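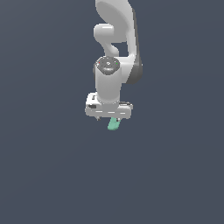

Odex仿真环境中的夹持任务:平行夹爪夹住一小块青绿色物体,背景为纯色。

先仿真,后上线:Beltico夹持评估套件Odex试用记

文/郭雅

中小型集成商买夹爪,通常的做法是向供应商借一台样机,装到现有机械臂上,拿客户的工件试几天。样机周期长,试验条件也难以复现:同一只夹爪,换一个操作员,换一种示教方式,得到的结果就不能直接比较。Beltico推出的Odex套件针对的就是选型之前的这一段工作。它由三部分组成:一个刚体与接触仿真环境,一套末端执行器与工件的参数模板,以及一个批量运行和记录工具。厂商的定位很窄,只做夹持,不做整线布局,也不做节拍规划。

本刊在一月拿到试用授权,由集成商Raltus的应用组协助测试。组内负责仿真的是闵Yu-na(Yu-na Min),负责现场调试的是Nahom Gebreyes。以下内容以两人的测试记录为基础,结论由本刊作出。

一、安装与建模

安装包分为求解器和前端两个部分,可以装在同一台工作站上,也可以把求解器单独放在服务器上。我们采用后一种方式。授权文件绑定求解器主机,前端数量不限,这一点对多人共用的小组比较友好。

机械臂模型以通用描述格式导入。导入后需要手工检查三处:关节限位、连杆惯量、末端法兰坐标系。测试中,惯量参数缺失时软件只在日志里写一行警告,界面上没有提示,模型照常运行,但手臂末端在加减速段会出现不合理的抖动。闵Yu-na第一次导入时没有注意到这行警告,花了一个上午查控制器增益。建议用户把日志级别调到最高,至少在建模阶段如此。

夹爪模板提供平行式、自适应两指式和真空吸附式。本次只测平行式。模板中可调的量包括行程、闭合速度、最大夹持力、指面摩擦系数和指面柔度。其中指面柔度以等效刚度和阻尼表示,没有给出常用橡胶、聚氨酯等材料的推荐值,需要用户自行标定。手册在这一节写得过于简略,只有公式,没有算例。

工件部分支持导入网格,也可以直接使用参数化的基本体。对于带圆角的小尺寸块状件,参数化基本体的接触计算明显更稳定,网格件在棱边处容易出现接触点跳变。两种方式可以混用:显示用网格,碰撞用基本体。

二、测试方案

测试工况选的是悬空保持与姿态变化。工件被夹住后不与任何支撑面接触,手臂在空中完成一段小幅度的平移和腕部转动,记录工件相对于夹爪坐标系的位移和转角。取消台面和料盒有两个考虑:一是减少接触对的数量,把误差来源限制在指面与工件之间;二是渲染负担低,便于批量运行时同时保存图像。

每组参数运行300次,初始夹持位姿在给定范围内随机抽样。全部工况共132组,由批量工具按队列执行。队列支持断点续跑,中途重启求解器后可以从未完成的组继续,已有数据不会被覆盖。

失败判据有两条:工件脱离两指,或者工件相对夹爪的转角超过设定阈值。第二条判据需要特别说明。小件在平行夹爪中常见的问题并非掉落,而是绕两指连线转动。工件仍在夹爪里,但姿态已经偏离,后续插装或放置必然出错。只统计掉落率会高估夹爪的能力。Odex默认只启用第一条,第二条要在脚本中手工打开。

三、结果

随机抽样带来的离散性比预期大。夹持点偏离工件重心时,转角随偏距增加而上升,趋势符合力学分析;但在低夹持力一端,同一偏距下的结果分成两簇,一簇基本不转,另一簇转动明显。检查接触日志后确认,分簇与初始接触斑的形状有关:两指面与工件侧面平行度较好时形成面接触,平行度差时退化为线接触,抗扭能力随之下降。

这一现象在实物上同样存在,Nahom Gebreyes在现场调试中遇到过类似情况,当时归因于指面磨损。仿真能把两种接触状态分开统计,这是套件的实际价值所在。样机试验里很难做到,操作员看不到接触斑。

腕部转动速度的影响次之。提高转动速度后,失败几乎全部集中在减速段,加速段很少出现问题。厂商应用工程师郭Adwoa(Adwoa Kwofie)解释说,默认轨迹发生器的加减速曲线并不对称,减速更急。改用对称曲线后,两段的失败次数接近。这个默认设置没有写进手册,属于应当补充的内容。

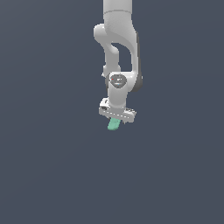 同一仿真工况的另一画面,工件斜向伸出夹爪下方,周围无支撑面。

四、可视化与数据输出

渲染质量够用。手臂外壳、腕部和夹爪的轮廓清晰,背景默认是均匀的灰蓝色,与浅色手臂和有色工件之间对比足够,做简单的颜色分割不需要额外处理。画面不叠加文字读数,数值全部写入单独的记录文件,图像与数据以时间戳对应。对于要拿图像训练姿态估计模型的用户,这种分离方式比较干净。

不足之处在于遮挡。从侧上方取景时,夹爪本体较宽,手指容易被挡在后面,判断指面与工件的贴合情况只能依靠接触日志。软件允许添加任意数量的虚拟相机,但批量模式下每增加一路相机,保存时间都会相应延长,且不能按组设置。郭雅亚(Ah-rin Kwak)是Raltus的数据工程师,她的做法是批量阶段只开一路相机,出现异常的样本再用记录的随机种子单独重放,补录其他视角。重放结果与原始运行逐步一致,可复现性没有问题。

光照模型只有一种漫反射方案加可调强度,没有投影。工件和手臂表面的明暗过渡平滑,用于工程判断没有障碍,用于视觉算法训练则偏理想化。需要反光、阴影和杂乱背景的用户应当另找渲染工具,Odex可以导出逐帧位姿供外部使用。

数据输出为表格和二进制两种格式。表格格式在长时间运行时体积偏大,建议只导出汇总量,原始轨迹保留二进制。

五、与同类产品的差别

通用机器人仿真平台也能完成上述测试,区别在于准备工作。用通用平台搭建同样的工况,要自己写抽样、判据和批处理脚本,Raltus此前就是这样做的。另一款同类产品Na走的是云端服务路线,用户上传模型,由服务方返回报告,使用门槛低,但拿不到接触层面的原始数据,判据也不能修改。对只想在几款夹爪之间做粗筛的采购人员,Na的报告已经够用;对需要追查失败原因的工程师,Odex更合适。

Odex目前的短板集中在三个方面。材料库基本空缺,标定工作全部由用户承担。柔性工件不支持,线缆、薄膜、软包装都在适用范围之外。此外,控制器接口只提供位置模式和力限幅,没有阻抗控制,无法评估依赖柔顺控制的装配动作。Beltico的产品经理河Gyu-bin(Gyu-bin Ha)表示阻抗控制已列入开发计划,没有给出时间。

六、授权与服务

授权按求解器主机计,分年度和永久两种。年度授权含升级和远程支持,永久授权的升级另行计费。试用期间我们提交了2个问题单,一个涉及惯量警告的显示方式,一个涉及网格件接触点跳变。前者在补丁中改为弹窗提示,后者得到的答复是改用参数化基本体,未作修正。

培训为线上形式,内容覆盖建模、批量运行和脚本编写。脚本部分节奏偏快,没有编程基础的现场人员跟起来会吃力,最好由仿真人员参加后再做内部转训。

适用对象:有固定仿真人员、经常为小型刚性工件选配平行夹爪的集成商。每年只做少量夹爪选型的用户,年度授权的利用率会偏低,可以先申请试用,把手头的工件跑完一轮再决定。试用版功能与正式版相同,批量运行的组数有限制。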